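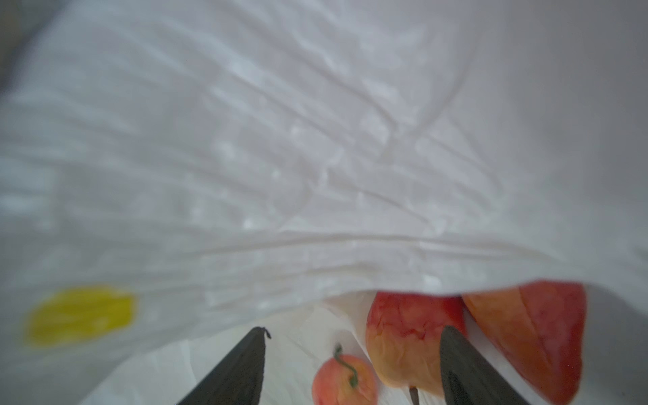 Putting away groceries is the chore I would hand over first, and I don't think a machine is ready to take it. People assume the apples are the hard part. An apple is fairly easy to hold. The trouble is the bag. Thin white plastic wrinkles every which way, and it sags over the fruit so that two black fingers have to work right under the rim. The bag has a new shape every time something touches it, and no drawing of it stays correct for long.

Hrefna Eskildsen, who ran packing lines at Furkmont before she retired, told me she would pay $775 for a machine that emptied her shopping and not a dollar for one that did it most days. I agree with her. A helper that needs watching saves me no time.
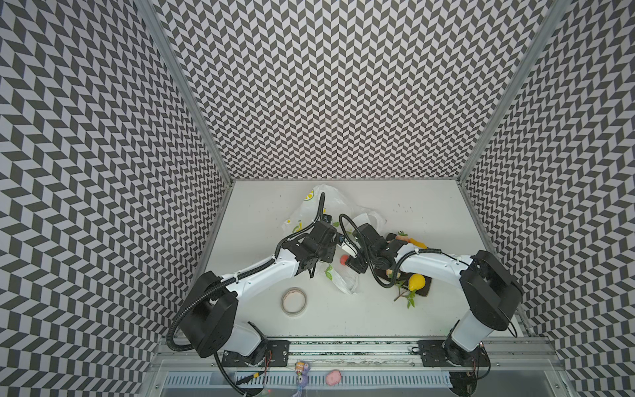
Shops are a different matter. A line that handles the same carton 415 times a shift can be built around the carton. My kitchen can't be built around anything. The bags come from 2 stores, the fruit is never the same size, and somebody has left the mail on the counter.

I expect the bag problem will be solved, slowly, and I'd rather see money go there than into another talking speaker. Until then I will keep unpacking by hand.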